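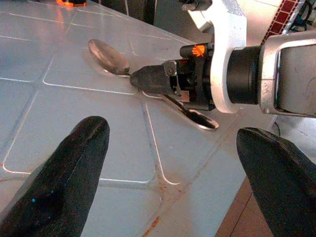 *Spoon on the grooved top, rust stains along the channels.*

## Rust in grooved work surfaces

Stains collect in the channels first. Wiping the flat tiles does not reach them.

1. Clear all metal utensils off the top.
2. Mix 3 parts baking soda with 1 part water. Work it into the grooves with a soft nylon brush.
3. Leave for 4 minutes. Rinse and dry along the channel lines.
4. Repeat up to three times for orange-brown spotting.

Do not use steel wool. Loose fibers lodge in the recesses and rust there. Dry spoons fully before setting them down, bowl and handle both.

Notes: E. Leone, June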